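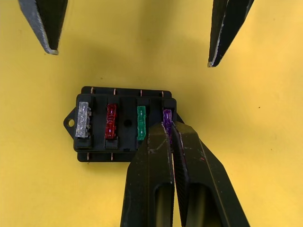
Fuse box on yellow, with the purple one on the end getting all the attention.

Small Electrical Things, Mostly Fuses

Posted by Takeshi Tamura, 24 February 2020

Welcome to the least glamorous corner of the Clandport gallery. Other members have harbours at dusk and a really very good heron. I have blade fuses, and I'm not sorry.

It began in October, when the radio in my old van died on the Dandora road and I sat in a lay-by for 40 minutes getting to know the fuse box. I've been fond of them ever since. They ask for very little, and when things go wrong they have the decency to go first.

Notes on the one at the top:

The box. Black plastic, room for four blade fuses in a row, and a tab at the left with a screw hole through it. The coppery pins poking out along the edges are my favourite bit, and also the bit I would most like to keep my sleeve away from.

The colours. Clear, red, green, purple. My sister says boiled sweets, and will not be talked out of it. The colours on blade fuses go by rating, so please don't arrange yours by what looks nice together, however strong the pull. I have met a man who did. His wipers were never the same.

The yellow. Cheerful, isn't it? Black plastic on a dark bench looks like a hole in the bench. I learnt this over 100 pictures of what my brother-in-law took to be a cellar.

Prints come in 2 sizes from Cordeiro, next to the chip shop in Trarow. Sales to date: 6, all to the same uncle.

Back to main gallery | Harbours | The heron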